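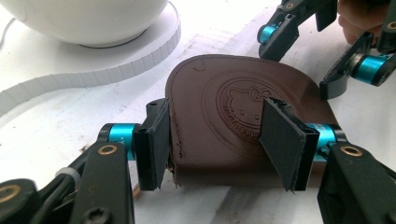
Brown pouch, cat emblem side up, on the white table. Fraying is at the lower left.

26 August 2022
Logged by Vimala D'Souza

Subject: Leather pouch, curved edge fraying at lower left corner, owner would like it back in use

Status: Closed, see last entry

Item: Small dark brown leather pouch, rounded top, embossed cat emblem on the face. Owner keeps earbuds and a spare key in it.

Reported problem: Owner (Drasten, front desk) says the bottom corner has "gone hairy" and is worried the stitching will follow. Also wants to know if the emblem can be cleaned, as the small lettering round the bottom of the ring has become hard to read. Has had the pouch for years and doesn't want a new one. Good, nor would I!

Entry 1, first look

What a lovely little thing. I do enjoy it when something like this turns up in the repair tray instead of another zip. The leather is smooth with a bit of shine left in it, a proper dark chocolate brown, and the line of stitching round the curve is dark as well, so it hardly shows until you get up close.

The damage is small. A few dark fibres are poking out below the edge at the lower left, and when I ran a fingernail along them they bent but didn't pull. So it's the leather edge that has gone, where the finish has rubbed off and the fibres underneath have started to lift. I went along the thread with a magnifier, all the way round the arc, and tugged gently at each end. Nothing moved. No need to unpick anything, which made my morning.

Asked Drasten where it lives. Answer: coat pocket, same pocket as a bunch of keys, always the same way up. That would do it. The corner sits at the bottom and takes all the rubbing.

Entry 2, the emblem

I tried the lettering under a desk lamp held low from one side, then the other. The ring and the cat come up beautifully like that, whiskers and bow and everything, but the letters are very shallow. I got a letter or two and wouldn't swear to either of them. Drasten can't remember what it says.

Brushed it with a soft dry toothbrush in small circles. A little grey dust came out of the grooves and the ring looked crisper straight away. The letters did not. I think they have simply worn down, and no cleaning will put back leather that has been pressed flat. I've told Drasten this and it was taken well.

Please don't anybody try to sharpen the emblem with a tool. I know it's tempting (I was tempted). One slip across that cat and we would all be very sorry.

Entry 3, what went wrong first

Writing this down so the next person doesn't repeat it. I began by pressing the fibres flat with a damp cotton bud and leaving them to dry. They looked perfect for an hour, then stood straight back up. Water on its own won't hold them.

Next I tried beeswax, just a smear warmed between finger and thumb. Better! The fibres lay down and stayed down until I rubbed the corner against my jeans to see what a pocket would do to it. After some 15 rubs they were up again, with fluff stuck to them this time, so I had to clean the whole lot off and start over. Not my finest half hour.

Entry 4, what worked

Steps, in the order I did them:

1. Trimmed the longest fibres with small sharp scissors, held flat to the edge. Did not pull any.
2. Wiped the corner with a barely damp cloth to get rid of the last of the wax. Let it dry fully, away from the radiator.
3. Sanded the edge very lightly with 200 grit paper, two or three strokes in one direction only, keeping well clear of the stitching.
4. Put on a thin line of edge gum (the Flotalura one from the blue drawer, clear) with a cocktail stick. Much less than you think you need.
5. Waited until it was tacky, then rubbed it with the wooden slicker for 60 seconds, fairly quick, light pressure. This is the bit I love, because you can feel the edge change from rough to glassy under your hand.
6. Second thin coat, same again.
7. Left it overnight.

For step 4, mask the face of the pouch with a scrap of paper if your hands aren't steady. The gum dries shiny and would show on a smooth leather like this one.

Entry 5, colour

After the gum, the corner was a shade paler than the rest of the edge. Shetty upstairs lent me a brown edge pen, which was too red when I tried it on an offcut. Our own dark brown from the Ultar kit was much closer. One pass, wiped off after a few seconds, then another pass. Under the window I can find the repair if I look for it. At arm's length I can't, and I'm very pleased with that!

Finished the whole face with a dab of neutral cream on a soft cloth, kept out of the emblem as far as I could, and buffed it. It hasn't changed the colour, only evened out the shine a bit.

Entry 6, test

Same jeans test as before, same corner, and I carried on well past the point where the wax gave up. No fibres lifted. Bent the corner gently back and forth and the gum did not crack. Loaded it with my own earbuds and a key, opened and closed it a good few times, all fine.

Entry 7, reply from owner

Drasten came down to collect and wrote the following on the job slip, copied here:

"Looks brilliant, thank you. Can't tell which corner it was. Is there anything I should be doing so it doesn't happen again? And is it worth getting the other corner done now?"

Entry 8, my reply

So glad you like it. Other corner: I had a look and left it alone. The finish on that side felt sound to me and sanding it would only take off something that's doing its job. Bring it back if it starts to feel rough.

To keep it nice, put your keys in a different pocket. Honest answer, and it will do more than any cream. After that, a tiny bit of neutral cream every few months, on a cloth and never straight on to the leather. If it gets rained on, blot it and leave it on a shelf. No hairdryers please. If you want to brush the emblem, use a soft dry brush and go gently.

The spare key you keep inside is fine as long as it's only the one, though I'd put it in teeth upwards.

Entry 9, parts and time

Edge gum, a few drops. Edge pen, two passes. One square of 200 grit. One cocktail stick. Neutral cream, pea sized. No charge for materials. Bench time under an hour if you leave out the wax business, and I am leaving out the wax business.

The blue drawer is getting low on gum, so I've added it to the order list. The slicker has a chip in one groove as well. It still works if you use the other end.

Closed, pouch returned to owner. Check-up offered for October if Drasten wants the corner looked at again. Reopen on this same ticket please, so the notes stay together.

V. D'Souza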